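Sweeping and patrol: can a machine do the walk yet?
Abilio Miranda — speaker notes, afternoon slot

Start with the question from the invitation: can machines do chores yet? My answer is some of them, on some floors. Say that early and move on.

Indoor part first. Keep it short. Hurovance ran a floor scrubber in our parts shop at Orkside for 26 weeks. It cleaned the main aisle well. It did not clean under the benches, and a person still moved the pallets. Show of hands: who has a robot vacuum at home? Who still picks up the socks first?

Numbers slide. 233 runs logged, six of them stopped by a person. Remind them that a stop is the only thing we counted. A missed corner doesn't show up in that figure. Gateck asked about this last time, so have the answer ready.

Then outdoors. The chore is plain: go along a paved walk, stay off the edge, look for litter and leaves, come back. A new hire learns it in one morning. Points to make:

Tile color is a poor guide to dirt. Speckled tile looks like grit to a cheap detector.
Tree shade has hard edges. Early software treated a shadow as a curb and steered around it.
A rail fence has gaps. A low sensor can look between the rails and read open ground — or water.
Wide open paving gives very little to line up on.

Pause here and let people look before talking again.

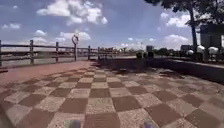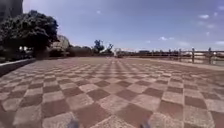
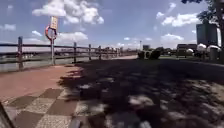

Go on to cost. Figueroa priced the outdoor unit against one part-time sweeper and the sweeper was cheaper in the first year. Give that straight. The unit makes sense when the walk is long and the hours are bad, and we have nine sites like that on the list.

Emptying bins: not yet. Lifting a full bag out of a can is still a job for hands. Same with wet leaves packed in a corner.

If time is short, skip the battery slide. Questions until 3:40, then the room goes to the next speaker. Leave the clicker on the table.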